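3. Course Setting and Task Design

The Helov course is a one-semester elective in which students prepare a robot arm and gripper to work on the inside of desktop computers. It is offered by the Tandilik program in applied automation and meets in a shared workshop on Thursday afternoons. Fifty-two students enrolled during the period covered by this study. They worked in nine teams, and each team kept the same station until the end of the semester.

Desktop computers were chosen for practical reasons. Retired office machines are easy to get, they are built from parts that students already know by name, and a damaged unit can be replaced at little cost. They are also difficult objects for a robot. Cables move when they are touched, bare metal reflects the room lights, and labels are printed in several sizes and languages on the same part. Students were asked to plan for these conditions from the first week and to record in the team log any case in which the wrist camera gave a view they could not use.

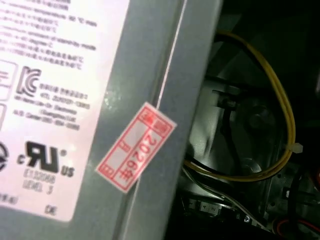

3.1 Task Sequence

The practical work was divided into stages of increasing difficulty. In the first stage, teams moved the arm over an open case and collected views of labels, connectors, and cable bundles without touching anything. In the second stage, they approached and grasped single parts that had been laid out on the bench. The third stage brought the gripper inside the case, where the drive cage, the memory modules, and the power cables limit the approach from most sides.

The processor was the central object of the third stage. It is small and flat, and it must be held by its edges. The socket contacts on many boards are easily bent, and an instructor was required to be present at the station whenever a team worked above an open socket. Teams were permitted to practice the approach path as often as they wished before attempting a grasp. 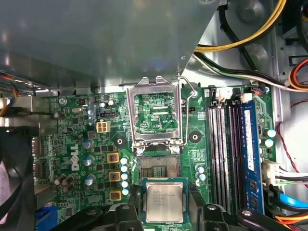
Figure 1. Processor held in the gripper next to the open socket.

Each attempt was entered in Jimar, the logging tool used throughout the program. An entry listed the team, the stage, the operator, the part, and a short written remark. Over the semester the teams made 1,516 entries. Remarks were not graded, and their length varied a great deal. Some teams wrote full paragraphs after each failed grasp, while others left only a word or two.

Memon Working Papers in Technical Education, Issue 9

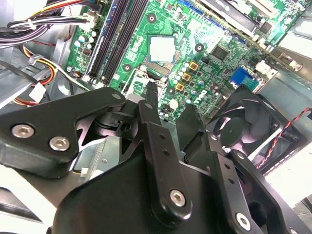 3.2 Operator Roles

Within each team, the roles of operator, observer, and recorder changed at every meeting. The operator controlled the arm. The observer stood beside the case and was the only person allowed to call a stop. The recorder watched the camera view and completed the log. This division was adopted after an earlier offering of the course, in which the most confident student in a team often did most of the driving and the others had little time at the controls.

Instructors noted that observers and recorders frequently disagreed about the clearance between the fingers and nearby parts. From the side of the case, a fingertip could seem well clear of a capacitor or a memory slot. In the wrist view, the links of the gripper covered much of the lower part of the picture, and the same distance was hard to judge. Teams were instructed to settle such disagreements before moving, and to enter the point of disagreement in the log.

3.3 Grasp Review

At the end of the third stage, each team selected a set of stored views for a group review. The review considered where the fingers met the part, whether the part was level, and whether the chosen grip would leave room for a later placement.

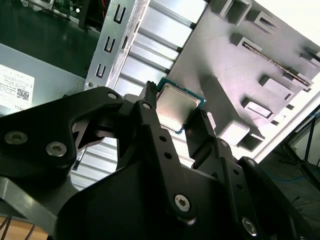 A grip across opposite corners was discussed at length in several of the reviews. Some students preferred it on the grounds that the fingers stay away from the printed face of the heat spreader. Others argued that a chip held in this way is more likely to turn when it meets the socket, and that a grip on two parallel sides should be required. The instructors did not set a rule, and both grips were accepted in the final assessment provided that the team stated its choice in advance.

Review sessions were planned for 75 minutes, although most ran longer. Written notes from the sessions were collected together with the Jimar entries and form the material examined in Section 4.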